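Clearing the shared table at Salleo

Posted Sep 29, 2022

Readers of this blog will be aware that the shared table at Salleo was last put in order in December. The intervening months have not been kind to it. The top is carpeted in a blue-grey pile, which holds on to crumbs and, more to the point, invites people to set things down and leave them.

It was therefore decided that each item should be assigned to one of three places: the kitchen shelf, the Trorkemis cupboard or the bin. The cupboard is 107 cm wide and was bought for the stationery, although it has since taken in cleaning materials as well. 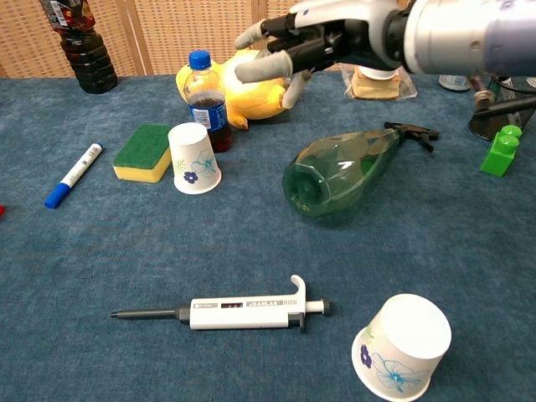
The table at Salleo, with the sponge, paper cup and spray bottle still to be put away.

The green spray bottle goes to the lower shelf of the cupboard and should be stored upright. The sponge belongs beside the sink. It has a scouring side, and users are asked to keep that side off the carpet, which pulls easily. The whiteboard marker returns to the tray, with its cap on.

Food and drink required a firmer rule. Bottles with something left in them are to be taken to the kitchen by the end of the day, and the same applies to sandwiches, wrapped or otherwise. Paper cups may be kept if clean. A fresh sleeve of 100 was ordered through Lencho and there is no shortage.

The yellow plush toy was the subject of some discussion. It has no place in the cupboard and does not belong in the kitchen. For the present it will remain at Salleo, on the windowsill.

The carpet itself will be brushed once the top is clear. A replacement was priced at Mistura and came to 271, fitting excluded. That purchase has been deferred until the new year.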